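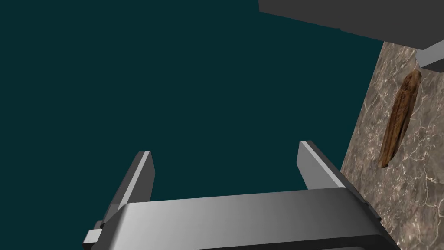 Two gray fingers, open, against a dark teal background.

Every June my phone company writes to tell me how much it values me. The letter is cheerful, it uses my first name, and somewhere in the second paragraph it mentions that my plan is going up. Last year the increase was 2 dollars a month. The year before it was also 2 dollars. I have been a customer for 15 years, and as far as I can work out, being valued is the thing I am paying for.

Loyalty programs run on the same idea. I carry a card for Kundness, the drugstore chain, and I have a Plindari account that gives me points on groceries. I signed up for both at the register with a line of people behind me, which is how I suspect most of us sign up for anything. The cashier said it was free.

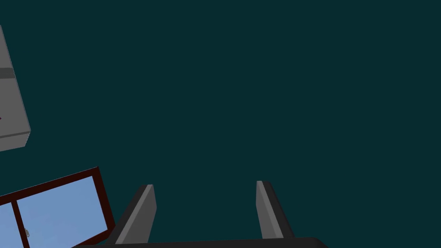 Ruth Calloway

I don't think it is free. When Kundness puts shampoo on the shelf with a yellow tag for members and a white tag for everyone else, I am supposed to look at the yellow tag and feel clever. What I would like to know is what the shampoo cost before there were any tags. I have asked in the store. I was given a leaflet.

Defenders of these programs say shoppers get real money back, and some do. A family that buys everything in one place, keeps track of the expiration dates and reads the emails will come out ahead of a family that doesn't. But look at the work involved. Somebody is sitting at the table on a weeknight matching coupons to a shopping list, and the store has found a way to call that a reward.

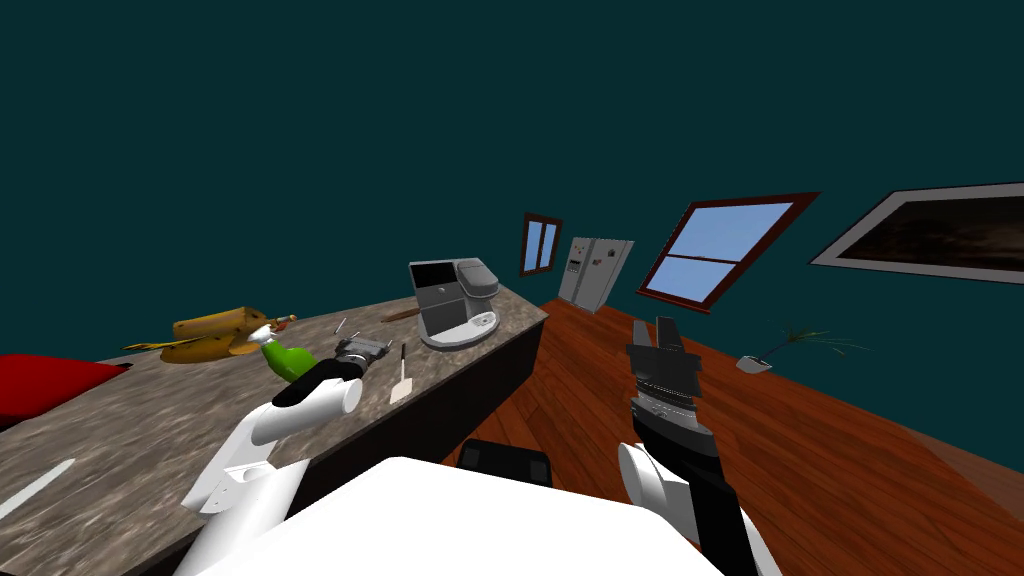

Then there are the points themselves. Plindari points used to be worth a cent each, and you could spend them on anything in the store. Now they are worth a cent on some things, less on others, and nothing at all on milk. I had saved up 79 dollars' worth -- I was rather proud of it -- and I found out about the change when I tried to pay for a cart of food with them. A currency whose value can be changed overnight by the people who issue it is not one I would choose to save in.

I hear the argument that they are learning what we want so they can serve us better. Maybe. I bought one bag of cat litter for a neighbor, and I have been getting cat offers ever since. I do not have a cat.

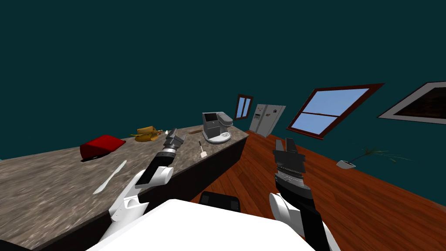 My sister thinks I am making a fuss over pennies, and she may be right. She shops at Inico, which has no card and no app, and its prices are printed on plain paper signs. She says she has never once compared her receipt with mine. I did it for her. On an ordinary week's shopping the totals were so close that I added them up again.

I am keeping the Kundness card for now, mostly for prescriptions. The Plindari account I closed last week. It took two phone calls, and at the end of the second one I was offered bonus points to stay.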